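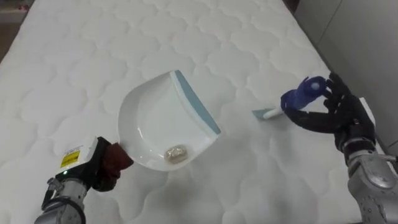

What does it take to get two robot arms to share one chore without fighting over it?
Mostly patience, a shared clock for both controllers, and 144 short runs that you will not want to show your family.

April 7, 2020
By Lilian Muriithi

The two-arm build in the back half of the Borkham workshop has reached the cleaning stage, meaning the arms are learning to clean and the rest of us have stopped. Anoma Hettiarachchi picked a dustpan and brush over a mattress for the first real job. I argued for a nice flat table. I was outvoted by the person who wrote the code.

The left arm has a plain gripper and gets the pan. Its handle is wrapped in reddish-brown cloth, our most advanced piece of tactile engineering to date. The right arm has the hand with proper fingers and gets the brush, and with it all the glory. Quilting is a mean surface for this. Every stitched dip is a spot where the lip of the pan can ride up, and crumpled scraps like to settle in there and wait.

Anoma's controller, Plurero, now keeps 1610 saved poses, up from a number she has asked me to leave out. The brush follows the pan, and if the pan stalls, the brush is supposed to stall too. We're still tuning how long "too" takes.

Next on the list: slower wrist moves near the wall, a tidier cable run on the left side, and a second try at the corner of the mattress. Bring scrap foam if you have any. Please don't bring glitter. I mean it this time.

Contact: Lilian, Borkham workshop front desk | © 2020 Borkham | Back to top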